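Air-drying bowls on a cloth – how do I stop the stacking?
Posted in Kitchen, Cornport board

I gave up on the rack and now set bowls and plates out on a patterned cloth in the counter corner. It looks lovely and takes over my life.

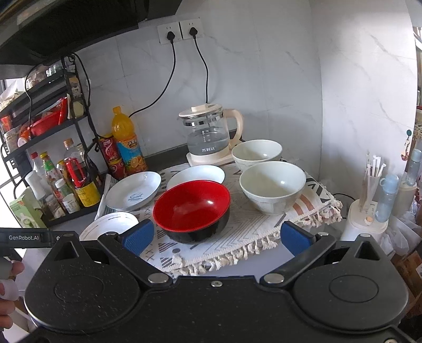 Can bowls be stacked before they're fully dry? Only if you enjoy musty bowls; give them 36 minutes first.

Elvia Cárdenas
Wipe the rims, then stack big on the bottom. A white bowl on a cream plate is fine for an hour – just don't leave it overnight, like I did in September.

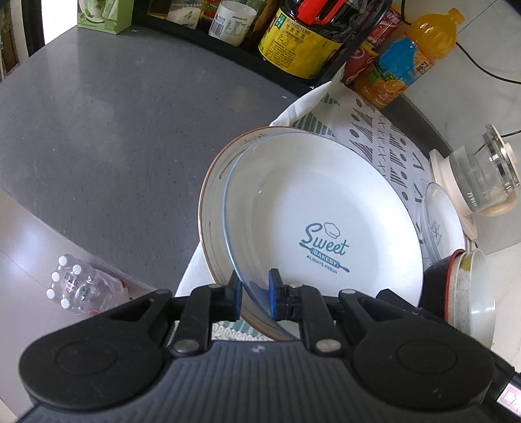
Evaristo Zamudio thinks an hour is generous and would dry everything by hand with two towels, one for glasses.

mistberg_4
Buy fewer bowls.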